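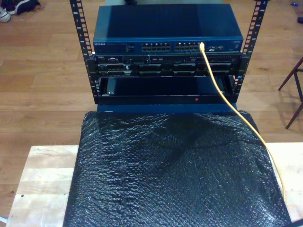

## 3장. 책상 위에 오픈 랙 자리 잡기

Cedisent 오픈 랙 설명서의 세 번째 장입니다. 앞 장에서 기둥과 바닥틀을 조립하셨다면 큰 고비는 넘기셨으니, 차라도 한 잔 드시고 천천히 시작하셔도 됩니다. 이번 장에서는 조립한 랙을 나무 책상 위에 놓고, 깔개를 펴고, 서버와 스위치를 올린 다음 케이블을 한 가닥씩 꽂습니다. 순서대로 따라오시면 되고, 이미 장비를 얹어 쓰고 계신 분은 3.4절의 케이블 정리부터 보셔도 괜찮습니다.

이 판은 2019-12-07에 고친 것입니다. 지난 7월 판에서는 깔개 이야기가 맨 뒤의 부록에 있었는데, 장비를 다 올린 뒤에야 부록을 펼치신 분들이 많아서 이번에는 앞으로 당겨 왔습니다. 예전 판을 인쇄해 두셨다면 이 장만 새로 뽑아 갈아 끼우시면 됩니다.

### 3.1 시작하기 전에 챙길 것

상자 안에 든 것과 따로 준비하실 것이 섞여 있으니, 한꺼번에 꺼내기 전에 아래 목록을 한 번 훑어봐 주세요.

- 조립을 마친 오픈 랙 (검은 세로 기둥에 유닛 번호가 인쇄된 것)
- 케이지 너트와 나사 한 봉지
- 랙 선반
- Cuta 깔개 묶음: 에어캡 쿠션, 은색 반사 시트, 골이 진 니트 천
- Coste 케이블 라벨과 벨크로 끈
- 십자드라이버, 작은 수평계, 마른 천

책상은 깊이가 800mm 이상인 것을 권합니다. 랙 자체는 그보다 얕은 책상에도 올라가지만, 앞쪽에 장비를 잠깐 내려놓고 손을 움직일 자리가 있어야 일이 편합니다. 상판은 흔들림이 없는지, 다리 볼트가 풀려 있지는 않은지 미리 봐 주세요. 오래 쓴 책상이라면 볼트를 반 바퀴쯤 더 조여 두는 것도 좋습니다.

> **주의** 랙에 장비를 얹은 채로 책상을 끌지 마세요. 자리를 옮기실 때는 전원을 끄고, 케이블을 빼고, 장비를 내린 다음 빈 랙만 따로 옮깁니다.

### 3.2 랙 놓기

1. 책상 위를 마른 천으로 닦습니다. 작은 나사나 잘라낸 끈 조각이 깔개 밑에 들어가면 나중에 상판에 눌린 자국이 남으니, 손바닥으로 한 번 쓸어 보시는 것이 제일 확실합니다.
2. 랙을 책상 안쪽에 세웁니다. 뒤쪽은 벽이나 칸막이에서 100mm 넘게 띄워 주세요. 전원 플러그가 꺾이지 않고, 더운 바람도 빠질 길이 생깁니다.
3. 수평계를 바닥틀에 올려 좌우를 먼저 보고, 그다음 앞뒤를 봅니다. 기울어 있으면 받침 발을 돌려 맞춥니다.
4. 양쪽 기둥의 유닛 번호가 같은 높이에서 만나는지 눈으로 확인합니다. 한쪽 기둥이 뒤집혀 조립된 경우가 가끔 있는데, 지금 알아차리시는 편이 서버를 올린 뒤보다 훨씬 마음이 편하실 겁니다.
5. 랙 앞쪽에 에어캡 쿠션을 평평하게 폅니다. 이 쿠션은 장비를 잠시 내려놓는 자리입니다. 작업이 끝난 뒤에도 한동안은 그대로 두셔도 됩니다.

쿠션이 말려 올라오면 반대 방향으로 한 번 말았다가 다시 펴 주세요. 테이프로 상판에 붙이는 것은 권하지 않습니다. 나무 상판에서는 떼어낼 때 칠이 함께 일어나는 수가 있습니다.

### 3.3 장비 올리기

무거운 것을 아래에, 가벼운 것을 위에 둔다는 원칙만 기억하시면 절반은 하신 셈입니다. 스위치는 손이 자주 가니 맨 위에 두고, 서버는 그 바로 밑에 둡니다. 서버 밑에는 선반을 하나 끼워 두면 나중에 쓰임이 많습니다.

1. 유닛 번호를 보면서 케이지 너트를 끼울 구멍을 정합니다. 연필로 살짝 표시해 두시면 좌우 높이를 헷갈리지 않습니다.
2. 선반을 먼저 고정합니다. 나사는 네 개를 모두 손으로 가볍게 걸어 둔 다음에 드라이버로 조입니다. 하나를 끝까지 조이고 다음 것으로 넘어가면 마지막 구멍이 좀처럼 맞지 않습니다.
3. 서버를 올립니다. 이 일은 꼭 2명이 함께 해 주세요. 양옆에서 한 사람씩 밑면을 받쳐 들고, 한 사람이 높이를 말해 주면서 천천히 밀어 넣으면 됩니다. 드라이브 베이 손잡이를 잡고 들면 안 됩니다.
4. 서버 양쪽 귀를 기둥에 대고 나사로 고정합니다.
5. 스위치를 맨 위에 얹습니다. 포트가 있는 면이 앞을 보도록 하고, 표시등 옆의 작은 글씨가 읽히는 높이인지 앉은 자세에서 한번 확인해 보세요.
6. 손끝으로 랙 윗부분을 가볍게 밀어 봅니다. 흔들린다면 받침 발과 기둥 나사를 다시 살핍니다.

> **참고** 스위치 윗면이 반들반들한 제품은 손자국이 잘 남습니다. 마른 천으로 닦으면 충분하고, 세정제는 뿌리지 않는 것이 좋습니다.

전원을 넣었을 때 빨간 표시등이 켜져 있더라도 너무 놀라지 마세요. 표시등 색이 무엇을 뜻하는지는 장비마다 다르므로, 해당 장비의 설명서에서 표를 찾아보시는 것이 빠릅니다. 장비를 바꾸셨다면 표도 새로 찾아 랙 옆에 붙여 두시면 두고두고 요긴합니다.

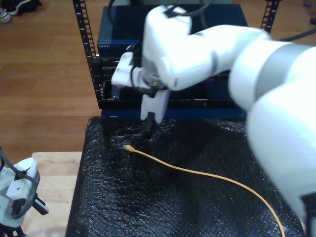

스위치를 꼭 맨 위에 두어야 하느냐고, 자기는 케이블이 길게 늘어지는 것이 싫어서 가운데에 두고 쓴 지 오래되었는데 별일 없더라고 알려 주신 분이 있습니다. 그렇게 쓰셔도 됩니다. 다만 가운데에 두실 때는 위쪽에 올 장비가 스위치보다 무겁지 않은지 봐 주시고, 스위치의 통풍구가 옆에 있는지 뒤에 있는지도 확인해 주세요. 위에 두라는 것은 처음 설치하시는 분이 포트를 보면서 꽂기 쉬우라고 드리는 말씀입니다.

### 3.4 케이블 꽂고 정리하기

케이블은 급하게 꽂으면 나중에 어느 것이 어느 것인지 알 수 없게 됩니다. 조금 귀찮더라도 한 가닥을 꽂고, 라벨을 붙이고, 그다음 가닥으로 넘어가는 식으로 해 주세요. Castcombe 지점의 설치 교육에서도 이 부분에 시간을 가장 많이 씁니다.

1. 네트워크 케이블의 양 끝에 Coste 라벨을 같은 번호로 붙입니다. 라벨은 플러그에서 손가락 두 마디쯤 떨어진 곳이 보기 좋습니다.
2. 스위치 포트에 플러그를 딸깍 소리가 날 때까지 밀어 넣습니다. 소리가 잘 안 들리면 살짝 당겨서 빠지지 않는지 봅니다.
3. 케이블을 랙 앞으로 내릴 때는 완만하게 휘도록 여유를 줍니다. 플러그 바로 밑에서 꺾이지 않게만 해 주세요.
4. 랙 앞을 지나는 케이블은 한쪽으로 모아 쿠션 가장자리를 따라 내려보냅니다. 노란색처럼 눈에 잘 띄는 색을 쓰시면 장비를 꺼내다 걸리는 일이 줄어듭니다.
5. 벨크로 끈으로 느슨하게 묶습니다. 끈 밑으로 손가락이 하나 들어갈 정도면 알맞습니다.

책상 위에서 쓰는 케이블은 한 가닥에 최대 3000mm까지로 잡아 주세요. 더 긴 것밖에 없다면 남는 길이를 느슨하게 둥글려 빈 선반에 넣어 두시면 됩니다. 선반 안쪽의 나사 머리에 피복이 쓸리지 않도록 바닥에 천 조각을 한 장 깔아 두면 더 좋습니다.

> **주의** 전원 케이블과 네트워크 케이블을 한 끈으로 묶지 마세요.

### 3.5 깔개 고르고 펴기

깔개 묶음에는 성격이 다른 세 가지가 들어 있고, 처음 받으신 분들은 무엇을 어디에 펴야 하는지 많이들 물어보십니다. 정해진 답이 있는 것은 아니지만 저희가 권하는 방식은 이렇습니다. 에어캡 쿠션은 장비를 내려놓는 랙 앞자리에, 니트 천은 나사나 드라이버처럼 구르고 부딪히는 작은 것을 두는 자리에 폅니다. 반사 시트는 장비를 올려놓는 용도로는 쓰지 않으며, 창가에서 쓰지 않는 상자나 빈 선반을 덮어 둘 때 꺼냅니다. 접힌 채로 오기 때문에 처음에는 주름이 많은데, 손으로 문질러 완전히 펴려고 애쓰실 필요는 없습니다. 주름이 남아 있어도 쓰는 데는 아무 지장이 없습니다.

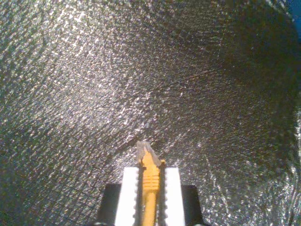
오히려 세게 문지르면 접힌 선을 따라 찢어지기 쉬우니, 양쪽 모서리를 잡고 가볍게 털어 펴는 정도로 끝내 주세요. 한 가지만 꼭 당부드리자면, 은박처럼 번쩍이는 시트는 전기가 통할 수 있다고 여기고 다루셔야 합니다. 전원이 들어온 장비 위나 통풍구 앞, 열린 포트 근처에는 절대로 펴지 마시고, 쓰지 않을 때는 접어서 서랍에 넣어 두세요.

에어캡 쿠션도 비슷합니다. 일반 포장용 에어캡은 정전기가 생기기 쉬우므로, 뚜껑을 연 장비나 메모리 같은 부품을 맨몸으로 올려놓지 않습니다. 부품을 다루실 때는 따로 파는 정전기 방지 매트와 손목띠를 쓰시기 바랍니다.

니트 천은 다음과 같이 펴시면 됩니다.

1. 천을 책상에 내려놓고 골이 난 방향을 따라 손으로 쓸어 줍니다.
2. 가장자리가 뭉쳐 들뜨는 곳은 한 번 들었다가 다시 놓습니다. 조금 도톰하게 남는 것은 괜찮지만, 그 밑으로 나사가 굴러 들어가지 않았는지 살펴봐 주세요.
3. 책상에 나사로 고정해 둔 판이나 받침이 있으면 천이 그 위로 올라타지 않게 조금 띄워 폅니다. 구멍이 뚫린 판이라면 올이 걸리기 쉬우니 더 신경 써 주세요.
4. 짙은 색 천 위에서는 검은 나사가 잘 보이지 않습니다. 작은 나사는 뚜껑 있는 통에 담아 두시는 것이 속 편합니다.

더러워진 천은 가볍게 털고, 얼룩이 있으면 미지근한 물로 손빨래하여 그늘에서 말립니다. 덜 마른 천을 책상에 펴면 나무에 물 자국이 생기니 완전히 마른 다음에 다시 펴 주세요.
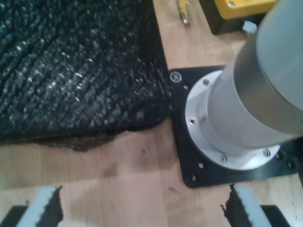
### 3.6 마무리 점검

다 하셨으면 한 걸음 물러나서 전체를 한번 봐 주세요. 가까이서는 안 보이던 기울어진 나사나 팽팽한 케이블이 이때 눈에 들어오곤 합니다.

- 기둥과 선반, 서버 귀의 나사가 모두 조여져 있다.
- 랙 뒤쪽과 옆쪽의 통풍구를 가리는 것이 없다.
- 케이블 양 끝의 라벨 번호가 서로 같다.
- 반사 시트가 장비 가까이에 나와 있지 않다.
- 남은 나사와 케이지 너트를 봉지에 도로 담아 두었다.

남은 나사는 버리지 마시고 봉지째 랙 선반 옆에 매달아 두세요. 다음 장에서 두 번째 선반을 달 때 그대로 씁니다. 나사가 모자라거나 유닛 번호 인쇄가 지워져 있으면 상자 옆면의 제조 번호를 적어 Cedisent 고객 창구로 보내 주시면 됩니다.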